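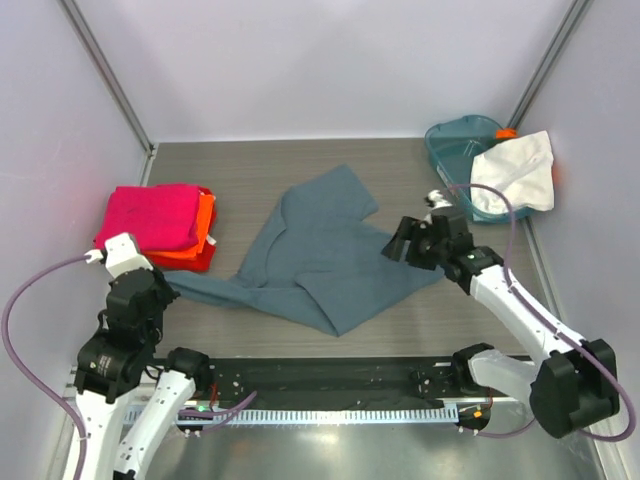

Hi Callden families! I'm Gladys Kimaro from the counseling office, and I'm looking for parents, aunts, uncles, older cousins – anybody with a job, really – to talk to our sophomores at Career Morning in October. You'd sit at a table in the library and chat with small groups, 40 minutes total, and then you're free to go (or stay for coffee with me!).

You don't need slides or a fancy title. Last year Nizar Aoun talked about driving a delivery route and the kids kept him way past the bell. I'd especially love to hear from people in the trades, nursing, or anything outdoors, and I still need two greeters for the front door.

If you can do it, stop by Room 414 or leave a note for me or Dalal Nasrallah at the main desk. Please tell us what you do, the best way to reach you, and if you'd like a parking spot held. First-timers are very welcome – I'll call you before the day and go over how it runs.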